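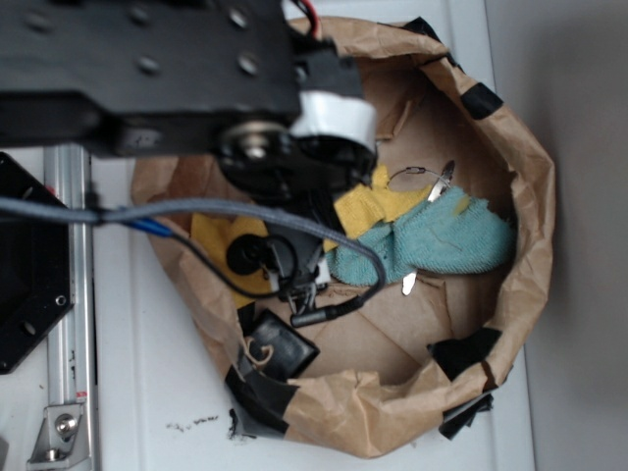

Papier sei als Packmittel für Textilien nur so lange geeignet, wie der Rand halte, wandte Guérin gegen die erste Auflage dieses Lehrbuchs ein; wer über Beutel schreibe, müsse mit der Öffnung beginnen und erst danach vom Boden reden. Der Einwand wurde übernommen. Das vorliegende Kapitel behandelt daher zuerst den Rand, dann die Faltung des Bodens und zuletzt das Packgut.

Kapitel 23
Offene Papierbeutel als Packmittel für Frottierware

23.1 Gegenstand und Abgrenzung

Als offener Papierbeutel gilt im Folgenden ein Beutel aus Kraftpapier, der stehend befüllt und während der Befüllung nicht verschlossen wird. Tragegriffe, Sichtfenster und Innenbeschichtungen bleiben außer Betracht. Verschlossene Beutel sind Gegenstand von Kapitel 24.

Frottierware umfasst Handtücher, Waschhandschuhe und Badematten mit ein- oder beidseitigem Schlingenflor. Gebrauchte Ware mit Knötchenbildung wird wie Neuware behandelt, sofern das Grundgewebe unbeschädigt ist.

23.2 Der Rand

Ein unbehandelter Beutelrand knickt unter seitlicher Belastung nach innen und verengt die Öffnung. Abhilfe schafft das Umschlagen nach außen. Der umgeschlagene Rand liegt mehrlagig und ist entsprechend steifer, die nutzbare Höhe des Beutels nimmt dabei um die Umschlagbreite ab.

Wird der Rand gerollt statt gefalzt, entsteht eine unregelmäßige, meist ovale Öffnung. Für das Einlegen von Hand ist dies ohne Belang. Soll die Rolle über mehrere Packvorgänge bestehen bleiben, wird sie mit Klebeband fixiert. Dunkles Band hebt sich vom hellbraunen Papier ab und erleichtert die Sichtprüfung. Die Streifen sind über die Rolle hinweg zu führen; längs aufgeklebte Streifen lösen sich an den Knickstellen des Papiers.

In der Versuchsreihe Skudine wurden 1086 Beutel mit gerolltem Rand geprüft. Die Auswertung folgt in Abschnitt 23.6.

23.3 Boden und Innenfalze

Der Boden eines stehenden Beutels ist flach auszudrücken, bevor das erste Stück eingelegt wird. Nicht ausgedrückte Falze bilden Taschen, in denen kleine Teile verbleiben. Beim Entleeren ist der Boden daher stets einzusehen.

23.4 Einlegen des Packguts

Zu unterscheiden sind die gefaltete und die lose Einlage. Bei der gefalteten Einlage bestimmt das Faltmaß die Beutelgröße; das Verfahren Faltent geht von der Drittelfaltung aus. Die lose Einlage benötigt bei gleicher Stückzahl mehr Raum, entfällt jedoch nicht grundsätzlich: Für Sammelbeutel in der Rückgabe ist sie die Regel. Schwere Stücke liegen unten. Teile mit harten Kanten sind von Frottierware zu trennen, um Zieher im Flor zu vermeiden.

Die Packliste nach Fasis führt jedes Textil mit Farbe, Gewebeart und Zustand. Die Angabe „zerknüllt“ bezeichnet darin die Lage im Beutel und ist keine Beanstandung.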